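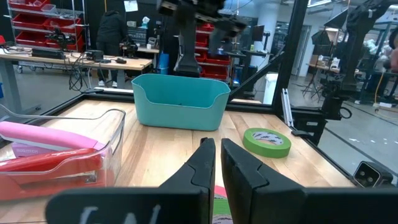
**The Erby Desk Bin Set** | stock no. 204 | sold by Jillska Office & Workroom Supply

Every desk has a spot where things go to be forgotten. On most desks it's the whole desk. The Erby set puts walls around the problem.

You get two bins in the box, one teal and one clear. The teal one is a rectangle with rounded corners and a front edge that scoops down low, so you can get your hand in without knocking over whatever is standing next to it. The clear one has straight sides and hides nothing, which some customers like and some have written to us about.

## What goes in it

Tape, mostly. We have sold desk goods for a long time and we have never met a workroom with the right amount of tape. There is either no tape or there is tape under the tape. A roll laid flat takes up more desk than you'd think, and a roll stood on its edge will leave the moment you turn your back. Put it in the teal bin and you'll at least know which bin to blame.

Staplers do better in the clear one. If you own a pink stapler and a red stapler, as a surprising number of our customers do, you can tell from across the room which of them has been borrowed.

Pens, markers and highlighters go in lying down. We tried a version with upright slots in January and it held pens beautifully until anyone wanted one. 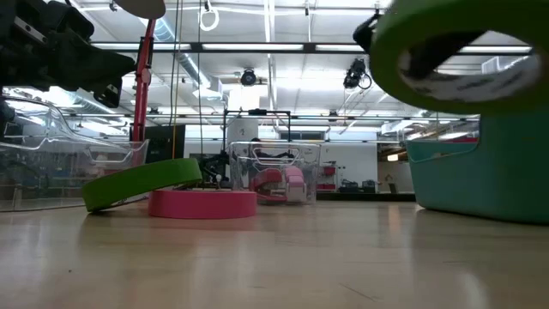 Lina Tannous wrote in to ask if the teal bin could be had with a lid, and added that the clear one had ended up on the floor beside her chair within a week and seemed happier there. We don't make a lid. A bin with a lid gets things stacked on the lid, and then you own a small table. As for the floor, it's fine down there. The feet are soft and won't mark wood, though they do pick up hair, and a wipe with a damp cloth sorts that out.

## The particulars

- **Contents:** 2 bins, one teal, one clear. No dividers.
- **Material:** plastic, all of it.
- **Cleaning:** warm water and dish soap. Keep it out of the dishwasher. The clear bin goes cloudy and will not forgive you.
- **Labels:** peel off with a thumbnail if you're patient. If you're not, cooking oil.
- **Stacking:** empty, the clear one sits inside the teal one. Full, please don't.
- **Price:** $69 for the set, shipping included in the lower 48.

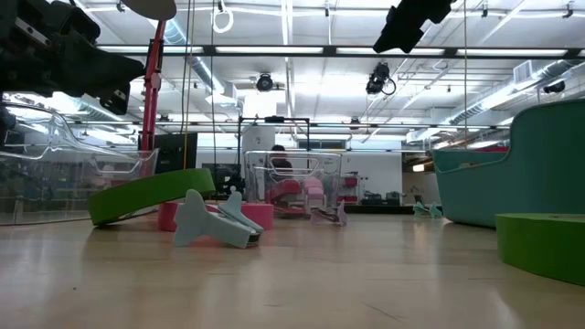
## Goes well with

**Zhuravel flat tray.** Shallow, for paper clips and the one key you can't identify. It slides under the edge of a monitor stand if the stand is tall enough. Measure first. Noel Mangubat at our counter has taken back five from people who didn't.

**Jekgate clip lamp.** It clamps to the side of a table and leaves the top clear for more stuff. The switch is on the cord, a little farther away than you'd like.

If you already have a lamp with a big round base, keep it and give it a back corner, because a heavy base in the middle of a worktable is a thing you will work around for years without once thinking to move it. The same goes for the bins. Start with them toward the back, leave the front edge of the table bare, and see how long that lasts.

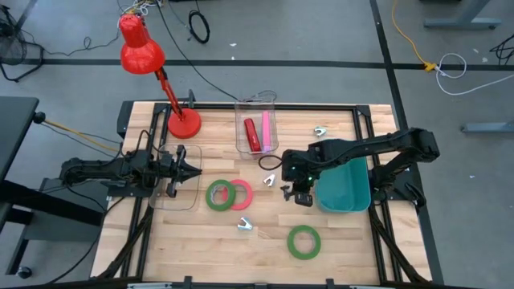
Our own record for a bare front edge is most of a morning. Still, at closing time we can clear the packing table into the bins in the time it takes the kettle to boil, and the tape is usually in there by the next day, or enough of it to be getting on with.

## Orders and returns

Orders go out on the next working day. Send the set back within 5 weeks if you don't get along with it. We don't need the box, but we do need the bins empty. Check under the label cards, too. We have a drawer of other people's erasers and would like to stop adding to it.

Replacement bins are sold singly, teal or clear. Ask at the counter or put "single" in the order notes along with the color.

Page last changed Jun 21, 2022.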